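About Munley Tea Room

Ulla Isaksson and Flor Puma opened Munley with two kettles, a borrowed cake stand and far more enthusiasm than sense, and we're so glad you found us! We have 46 teas on the shelf now (Flor swears she has a favorite, but it changes every Saturday), and Ulla still bakes the cardamom buns herself, starting at 5 in the morning.

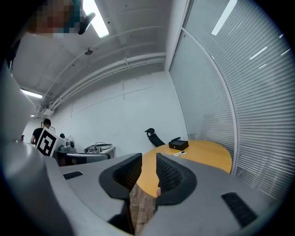
A round table at Munley

We love a slow afternoon, so please stay as long as you like, bring your knitting or your grandmother, and ask us anything at all about the tea.

Print this page | E-mail this page

Related
Our December menu
Meet our tea growers in Moura
Booking a birthday tea

© Munley Tea Room | Contact us | Back to top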